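Uko garment folding set, release 4: known fault in the left finger channel

Read this before training on any episode recorded in July. Part of the release carries a gripper width fault that the automatic checks did not catch. The video is fine. The width signal is not.

Summary

The set holds hand-held gripper recordings of people folding shirts, jackets and other garments on a table. Each episode has wrist video, a pose track and a gripper width signal. In 59 episodes the width signal drifts, so the logged opening is larger than the true one. The drift grows through the episode and resets when the recorder is restarted.

How it was found

Magnus Moncrieff trained a folding policy on the full release and ran it on the Zindel arm. It reached the garment edge correctly, then stopped closing early and pulled away with nothing held. Heather Gunn replayed the training episodes with the width plotted over the video and saw fingers pressed shut on cloth while the log showed a gap of 6 mm.

Dark garments were suspected first, on the theory that the finger tracker was losing contrast. That was ruled out. The fault shows up with pale garments and with multicolored ones, and it follows the device, whatever is on the table.
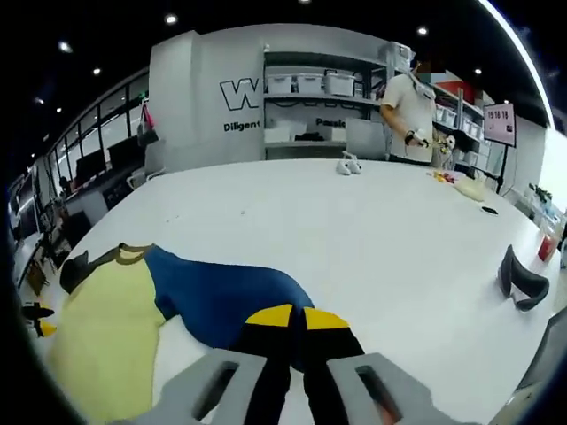 Cause

The finger position is read from a magnetic sensor on the left side of the gripper. On unit 21 the screw holding the sensor board had backed out, and the board shifted a little with every hard close. Demetrio Pastor opened the unit and could move the board with a fingertip. The other units were checked the same afternoon and their boards were tight.

The automatic check compares the width at the start of an episode with the calibration value. It does not look at the end. Every affected episode passed.

Affected files

All episodes with device_id 21 and a July session folder. They are listed in faults/width_drift.csv, one row per episode, with the measured error at the last full close. Episodes from unit 21 before July were reviewed by hand and are good - the screw was still holding then.

What to do

1. For policy training, drop every episode in the CSV. The loader does this with skip_faults=True, which is off by default in this release.
2. For video-only or pose-only work, keep them. Neither stream depends on the sensor.
3. Do not rescale the width with a single offset. Britta Grube tried it and the result was worse at the start of each episode than the raw signal.
4. If you already ran a policy trained on the full release, check the logged grip force. A late close followed by a sudden hard one was seen twice on the Zindel arm, and one of those cracked a fingertip.

Changes on the device side

The sensor board screw now gets thread lock, and each session ends with a full close that is compared with the opening value. A difference over 1 mm fails the session. Unit 21 has a new board and is back in use under the same device_id, so filter by session folder as well as by device.

Still open

The cracked fingertip has not been fully explained. Kenneth Cairns is looking at whether the force limit on the arm was set too high for that run. Notes go in faults/fingertip.txt as they come in.

Report other width problems to Heather Gunn with the episode name and the time of the close.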